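Dorico Workshop Opens Two-Arm Build to Members

January 30, 2018. The Dorico shared workshop will open its two-arm robot build to all members, project lead Albane Lacroix announced. The arms work at a long bench and are being set up to handle hand tools.

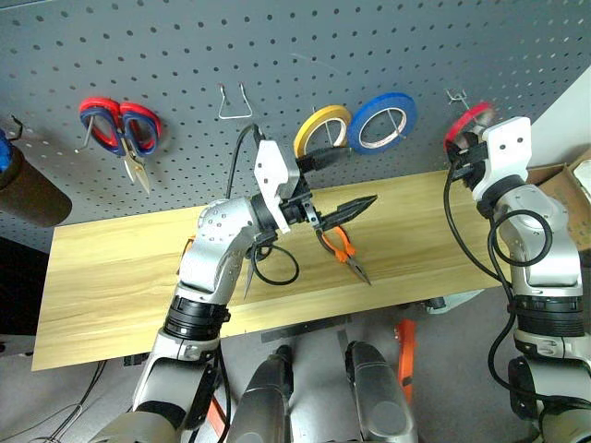

Members have put almost 500 hours into the project, most of it on wiring and control software. Justinas Venckus wrote the bench routine, which runs at low speed whenever members are present. Practice starts with small tools that fit the grippers, such as the needle-nose pliers with orange handles, and with the tape rolls on the pegboard. Open build evenings are limited to 10 people.
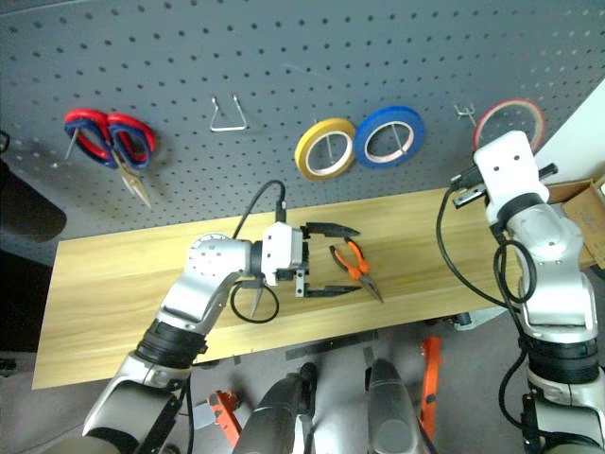
Do members need to know how to program?
Most of the jobs left are mechanical, and Venckus will teach the software to anyone who asks.

Sign up at the front desk.

Filed under: Workshop News, Robots

Comments

Yannick Joly: Is there a fee for the build evenings?

Agathe Riviere: Free with membership, Yannick.

Lachlan Ogilvie: Put me down. I can help with cable runs.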